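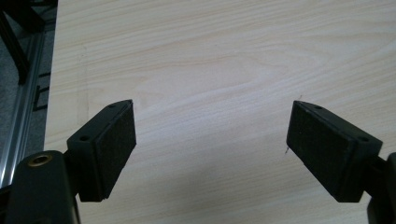 How soon can I set things on the tabletop after oiling it?
Wait one full day for light items such as mail or a book. Wait three days before using plates, lamps, or anything with rubber feet.

Section 4. Care of the Grovard table, wood-grain tops
Applies to models 400 and 401. Model 400 has an oiled top. Model 401 has a sealed top and must not be oiled. The model number is on the label under the short end.

Oiling the top (model 400 only)
1. Clear the table and wipe it with a damp cloth. Let it dry overnight.
2. Sand lightly along the grain with the fine pad from the Fustedholm care kit. Do not sand across the grain.
3. Wipe off the dust with a dry cloth.
4. Pour out 50 ml of oil and spread it in a thin, even coat. Do the edges last.
5. Wait 15 minutes, then wipe off all oil left on the surface.

Note: A top that still feels sticky the next day has too much oil on it. Rub it hard with a clean cloth and wait another day.

CAUTION: Oily cloths can catch fire on their own. Soak them in water and lay them flat outdoors to dry before throwing them away.

Daily cleaning (both models)
1. Wipe up spills right away.
2. Clean with water and a little dish soap. Do not use bleach or scouring powder.
3. Dry the top with a soft cloth.

Care kits can be ordered from the Brinenham parts desk. Ask for item 78.

Revised April 2020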